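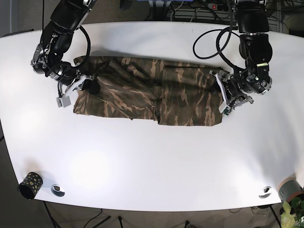
Long folds for heavy cotton are the best thing I've tried since we started on the Caldeira shelves, and I want to get the method down while it's fresh. Notes for 18 July 2026, mostly folding, some mending. The old way was to fold everything into a squarish packet, and with heavy cloth you end up with a brick that's fat in the middle and won't sit under anything. A long bundle lies so much lower! The tiger-stripe piece shows it well: one long, more or less rectangular shape across the white table, with a line running down the middle of it and the lower edge a touch uneven, the right half hanging a bit lower than the left. I'd shelve that as it is. The old me would have opened it up and started over for the sake of that edge, and I've wasted whole mornings on edges.

Reading time: 5 min

Background, for Rosário and anyone else who picks this up in August. The Caldeira lot is batch 963, all workwear and field clothing, cotton and cotton blends, donated in trash bags and in much nicer condition than the bags suggested. It's going onto the Likmont shelving along the back wall. Those shelves are 420 mm deep, and that number has been running my life. Square packets overhang or leave a useless strip behind them. Long bundles can go front to back or side by side along the shelf, and I can read a whole row by pattern and color without pulling anything out.

Method as it stands:

Empty the pockets first. Then do it again, with your fingers right into the corners. I got a pencil stub, a bus ticket and a really lovely brass button out of things I would have sworn were empty. The button is in the jar with the other strays and I'm hoping it finds its coat.

Lay the thing out flat and smooth from the middle toward the ends. I used to smooth from one end to the other and just pushed a big wrinkle ahead of my hands the whole way down. Middle outward splits the slack in half and most of it disappears by itself. Any creases left near the ends I leave alone. Heavy cloth settles under its own weight overnight – the first row I did looks better this morning than when I put it up, which made me absurdly happy.

For trousers, leg on leg, seat tucked in so the point doesn't stick out, then bring the long sides in. For shirts, sleeves straight down the back, not crossed. Jackets I haven't cracked yet. Linings slide, collars stand up, and the one with the corduroy collar has beaten me 2 times. Simão thinks jackets should hang and he's probably right, but we have one rail and it's full.

Don't press down hard on the finished bundle. Rest a hand at each end, shift it square, let go. I was leaning on mine to make them flat and all I made was a hard crease in exactly the place we've been trying to protect.

On patterned cloth. I had been dreading the camouflage because I can never find an edge in it, and in fact it turned out to be my favorite part of the week. Dark olive and that blackish brown eat every shadow, so a crease I'd spot at once on a plain khaki leg just vanishes. The tan streaks are what save you. Follow a light streak with your eye and where it takes a sudden jump, there's a fold under it. It works on the other busy patterns too – I tried it on a checked flannel and found a doubled-over cuff I'd missed completely. A white table helps enormously, by the way. I'd been folding dark things on the green cutting mat and wondering why my outlines were so bad. With white behind it, you see the outer edge of the bundle all the way along, and any flap that has dropped shows right away.

Rosário asked on Thursday how even is even enough, and I didn't have a good answer at the time. My answer now: if the shelf neighbor can lie against it without riding up, it's even enough. A flap hanging a little low is fine. A flap that makes a ridge gets refolded. I'd like us to stop using the ruler on anything except the first bundle of a new row.

Tissue. We tried the Tinow tissue inside the long fold on a few of the older pieces and I love it. It's crisp without being noisy and it holds a soft curve where the cloth would otherwise go sharp. One sheet, rolled loosely, laid in before the last fold. The cheap stuff from the packing drawer collapsed right away and left lint all over a navy jacket, so please use that for boxes only. We're going to run out of Tinow well before the end of the batch. Save it for anything with a worn fold line already showing.

Mending pile, quickly:

Gray work pants, inside knee. Darned, then a patch behind. Very pleased with the darn, slightly less with the patch, which puckers at one corner.

Canvas overshirt, pocket corner torn out. Simão did a bar tack by hand with waxed thread and it's beautiful. I asked him to leave the needle threaded so I could copy the stitch, and I've now done 2 of my own. Mine are wonky and they will hold.

Striped apron, tie missing. Waiting. I think the other tie is in one of the bags we haven't opened.

Labels. The Plurnora tags are good card but the string is too short for a long bundle. You have to loop it around one end and it slips off as soon as you move the neighbor. I tried tucking the tag into the last fold with a bit of it sticking out toward the shelf front, and you can read it easily, and nothing dangles. Simão is worried about tags falling out when we lift things down. Fair point. Maybe a cotton tape around the middle with the tag slid under it? Tape soft and wide, never tight. I want to try that on one full row before we say yes to it everywhere.

To do next:
Cut tape lengths, try one row.
Ask about a second rail for jackets.
More Tinow tissue.
Refold the bottom shelf, which I did in week one and which is all bricks.
Find out if anyone recognizes the brass button (anchor on the front, shank on the back, slightly bent).

Rosário, the light over the back wall is flickering again, so do your color sorting at the window end. And have a look at the top row when you come in, I'm really proud of the top row.

This site uses cookies to remember your settings. Accept | Manage preferences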